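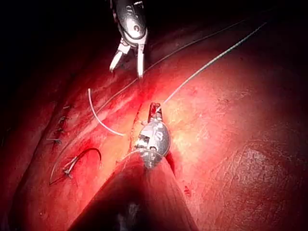 Going In for Surgery: Your Questions, Answered

By the Rurero patient desk
May

We use cookies to remember which pages you've read. Accept | Manage

When should I stop eating?
Your letter gives the time. Follow the letter, even if your cousin had the same operation and swears he ate a full breakfast. Your cousin is not on our staff.

Does coffee count as food?
Coffee with milk does. For black coffee, go by the letter again. If the letter is under a magnet on the fridge, you'll pass it on the way to the kettle.

What do I bring?
Photo ID, a list of your medicines, glasses if you wear them, and a phone charger with a long cord. The outlets were placed by someone who never had to lie in one of our beds. Leave jewelry at home. One small bag fits in the locker. A rolling suitcase doesn't, though people keep testing this.

Where do I park?
The Husar garage, level 3. The first 40 minutes are free, which will get you as far as the elevator. Have your ticket stamped at the front desk before you leave.

Can I drive myself home?
No. You can't take a cab alone either. We need an adult who will come inside, listen to the nurse, and stay with you overnight. Honking from the curb doesn't meet the requirement.

Why does everyone keep asking my name and birthday?
We haven't forgotten you. Every person who handles your care has to ask, and they have to hear it from you. Please give the same answer each time.

How long will I wait?
Longer than you'd like. Start times move when an earlier case runs over. Friday afternoons are the worst for this. The waiting room has 134 magazines, a few of them from this decade.

When can I shower?
Your discharge sheet will say. It depends on the operation and the dressing.

Who do I call with a problem at home?
The number at the top of the discharge sheet, day or night. For trouble breathing, chest pain, or heavy bleeding, call 911 first and us later.

Get the Rurero newsletter once a month. Unsubscribe any time.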